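Prundale Motor Project – group report, November 2020

Aim: find out if buying a second hand car battery makes sense compared to a new one. We looked at 2 batteries, one new (Clerex) and one used (Tilar, from the breakers yard). Both same size, both for the same old hatchback.

Method. Charged both overnight, left them to stand, then read the voltage. After that a load test at Rosales garage, they let us use their tester for free. New one is rated 614 cold cranking amps on the label. Used one had the label half torn so we dont know what it started at – should of asked before paying.

Results. Used battery gave 350 on the tester. Still started the car both mornings, but slow the second time. New one no trouble at all. Didn't get to do the full week of cold starts, ran out of time.

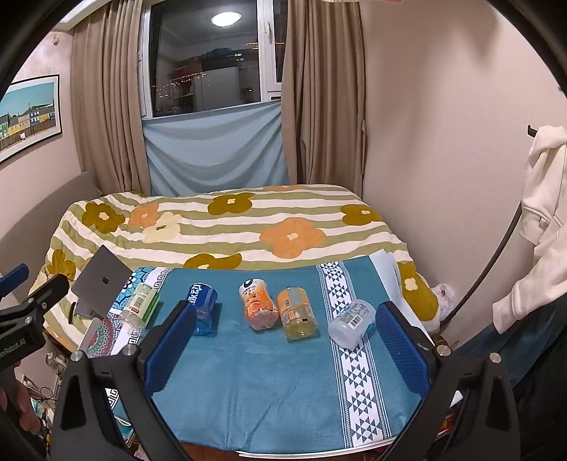
Daranee Klinhom thought we were being too hard on the used one. Her point was that a tester figure is only a guide, and a car that does short trips in mild weather would get by on it for a winter, maybe more. She also said we should have cleaned the terminals before testing, which is fair. We only did it after.

Problems: only 2 batteries so not much of a sample. Different ages, different makes. Garage tester and our own meter didn't agree on the voltage and we went with the garage.

What we would do next time – more batteries, same make, write down the temprature every morning. Costs table still to be added, receipts are in the folder.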